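Rapport d'avancement du projet Coste, deuxième période
Tri et rangement de petite visserie par pince, poste d'atelier et tâches domestiques associées
À l'attention du comité de suivi de la fondation Brondar
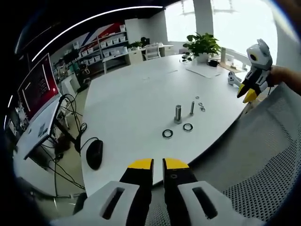 1. Rappel de l'objet

La convention porte sur une question simple : une machine peut-elle, aujourd'hui, prendre en charge les petites corvées de rangement qui occupent la fin de journée dans un atelier ou un garage de particulier ? Nous avons retenu la visserie comme premier cas. Boulons, rondelles, écrous laissés sur un plan de travail, à remettre dans le bon bac. Le partenaire industriel, Grirudmont, souhaite savoir si l'opération peut être confiée à un bras fixe en bout d'établi. La partie domestique (couverts, bouchons, piles, pinces à linge) vient ensuite et utilise la même pince.

2. Travail réalisé

La période a été consacrée aux démonstrations manuelles. Un opérateur tient la pince, exécute la tâche à vitesse normale, et l'enregistrement sert à entraîner la commande du bras. Nous avions prévu 200 démonstrations exploitables, nous en livrons 188. L'écart vient d'une interruption en mai, le temps de remplacer un jeu de doigts dont les embouts ne serraient plus parallèlement.

Les pièces sont posées à même la table, sans gabarit. Les boulons sont présentés debout sur leur tête, les rondelles à plat, en deux tailles. Ce choix a été discuté avec Grirudmont, qui aurait préféré un plateau à empreintes. Nous avons maintenu la pose libre parce que c'est l'état dans lequel on trouve la visserie chez les utilisateurs, et qu'un plateau à empreintes revient à faire la moitié du rangement à la main.

Le protocole a été rédigé et transmis. Il fixe la hauteur d'approche, l'ordre de saisie (boulons, grandes rondelles, petites rondelles) et la règle d'abandon après deux prises manquées.

3. Résultats sur le bras

Boulons. La saisie est acquise. Le bras approche par le côté, ferme sur la tige et dépose dans le bac. Les échecs restants concernent les boulons les plus fins, renversés à l'approche quand la pince arrive trop bas. Une fois couché, le boulon est repris correctement s'il n'a pas roulé.

Grandes rondelles. Résultat moyen. La prise fonctionne lorsque l'embout trouve le bord extérieur, mais il faut souvent une seconde tentative. Les opérateurs font glisser la rondelle avant de la pincer. Le bras a appris le glissement, pas encore l'arrêt au bon moment.

Petites rondelles. Nous avons fait 29 essais sur le bras, dont 5 réussis. C'est insuffisant et nous ne pensons pas que des démonstrations supplémentaires, seules, régleront la question. L'épaisseur de la pièce est trop faible pour l'embout actuel. Même à la main, les opérateurs s'y reprennent.

Lecture générale : pour un atelier, le bras sait ramasser ce qui dépasse de la table. Il ne sait pas ramasser ce qui y est plaqué. Or, dans une fin de poste ordinaire, ce sont les rondelles qui prennent du temps à la personne. Le gain réel pour l'utilisateur est donc faible à ce stade.

4. Tâches domestiques

Seuls des essais préliminaires ont été menés. Les bouchons et les pinces à linge se comportent comme les boulons, sans difficulté particulière. Les piles rondes roulent. Les petites cuillères posent le même problème que les rondelles quand elles sont à plat, creux vers le bas. Aucun chiffre n'est communiqué sur cette partie, les séries étant trop courtes.

5. Difficultés rencontrées

La lumière du jour change fortement au cours de la séance et modifie l'aspect des pièces métalliques. Les enregistrements du matin et ceux de l'après-midi ne donnent pas les mêmes résultats à l'entraînement. Nous mélangeons désormais les deux dans chaque lot.

La livraison des embouts amincis commandés chez Bilstead a pris du retard. Le premier jeu reçu était percé au mauvais entraxe et a été renvoyé.

6. Suite prévue

Essai des embouts amincis sur les petites rondelles, avec reprise complète de la série sur le bras. Si le résultat ne progresse pas nettement, nous proposerons de traiter les pièces plates autrement, par aimant ou par raclage jusqu'au bord de la table, et de réserver la pince au reste.

Complément des démonstrations manquantes, en commençant par les boulons fins.

Séance commune avec Grirudmont, un jeudi, sur leur établi et avec leurs propres pièces. La date dépend de leur arrêt de ligne.

7. Budget

Les dépenses sont conformes au prévisionnel, hors embouts. Nous demandons l'autorisation de reporter sur la période suivante le reliquat de la ligne « petit outillage », pour couvrir un second jeu chez Bilstead ou l'achat d'un outil magnétique. Le tableau détaillé est joint à l'envoi.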